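4. Handle wear in rented kitchens

4.1 Sample and records

The housing stock at Ornville was chosen for its uniform fittings. All kitchens in the sample were supplied under a single contract and carry one of two door lines, Kutar or Gultitz. Maintenance records were available for 2214 cabinet doors. For 1057 of these, the record also gives the mounting height of the handle and the direction of opening. Doors replaced in full were left out, as the old handle was usually thrown away with the door and its condition was not noted.

Wear was graded on a scale of 4 steps, from no visible change to loss of the surface finish. Loose fixings were recorded separately. A handle can be firmly mounted and badly worn, and the reverse is also common in base units near the sink.
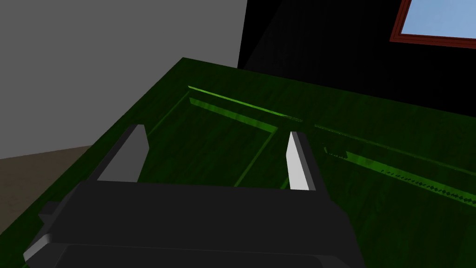

4.2 Tenant reports

A short form was sent to households with at least one logged repair, and 77 usable forms came back. The form asked which doors were opened most often, whether wet hands were a problem, and what was used for cleaning. Answers on cleaning were hard to code. Many tenants named a type of cloth but no cleaning agent, and several gave the agent for the countertop only.

Complaints about grip were mostly tied to low doors with flat plates. Complaints about looks were tied to upper doors at eye level – even where the graded wear was slight.

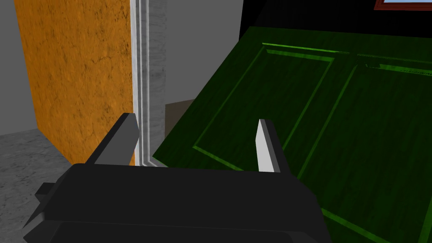
One tenant wrote that the grade should be set by touch, given that a rough rim is felt long before it can be seen. Another asked for the screws to be checked every April, when the heating goes off and the doors begin to shift. Both points were passed to Gallagher, the maintenance contractor, and the second has been added to its inspection sheet.

4.3 Plate shape

Figure 4 shows a rendered cabinet front with a plate of the chamfered type. Plates of this outline offer more edge length than round ones of equal width, and dirt tends to collect at the foot of the rim.

Figure 4. White octagonal handle plate with beveled rim on a pale grayish-green, wood-grained front.

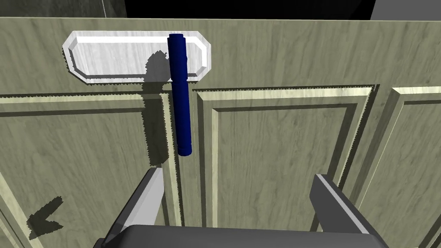 Rim height had a weaker link with wear than mounting height did. Within the Kutar line, low doors were graded worse at every rim height on record. The Gultitz line showed the same pattern, though its upper doors were too few for a separate test.

4.4 Replacement interval

The present contract sets one interval for all handles. This is simple to manage, but it replaces sound plates on upper doors while worn ones below wait for the same date.

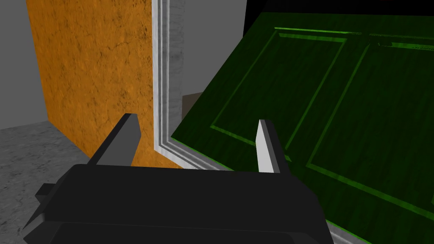
Should low doors be given a shorter interval of their own? On the present records they should, with the grade at the last inspection used to set the date. The length of the interval cannot be fixed from a single estate, and the cost of an extra visit was not part of the data.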